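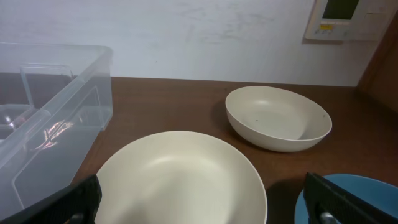
bowls and the divided bin, kitchen sort-out part whatever

ok so the dish situation. moved to the Henare place in July and I STILL don't have a home for half this stuff. doing it today, posting as I go so I don't quit

rule one – everything comes out onto the table before anything goes back in. yes it looks worse. keep going

the cream bowls are staying. wide shallow one is for pasta and salad and basically every dinner I eat. the smaller deep one is cereal, or soup if I'm being good

light blue is on probation. love the color, goes with nothing

clear bins only from now on. I had the solid gray ones from Gerer and never once remembered what was in them. found 6 packs of birthday candles in there last month. 6. I do not have that many birthdays

someone asked about dividers – good for lids and small dishes, useless for anything wide. measure your widest bowl FIRST. mine is just under 300 mm across and I bought a bin it doesnt fit in. so that was smart

also please wipe the shelf while it's empty. you will not do it later. I have never done it later

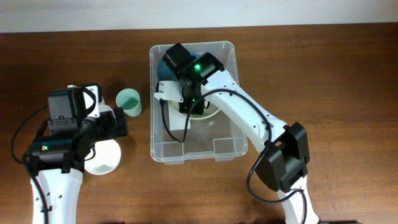
anyway system so far is one bin = one kind of thing, except the misc bin, which gets the odd dish and the ball and whatever else was rolling around in the drawer. misc bin is allowed. one misc bin. if you start a second one you have to go through the first

and keep the lids in with their boxes, I dont care if it takes more room. loose lids are how I ended up here

labels: masking tape and a marker. I looked at the Paltivlow label maker and the refills cost more than my lunch so no

shelf height is the next problem. bottom one is way too tall, so bins get stacked, so I never open the one underneath. thinking a wire riser? if anyone has one that doesnt wobble tell me wich

weight check bc someone will ask – these shelves are the cheap kind, I'm keeping heavy stuff down low and not finding out the hard way

donate pile is mugs, mostly. why are there so many mugs. who gave me the Brakilmont conference one, I have never been to a conference

wall behind the table needs a scrub too, its all scuffs. adding it to the list. not today

break for a sandwich. on one of the plates I was gonna donate, so now I guess I'm keeping that one. back at the pans after 2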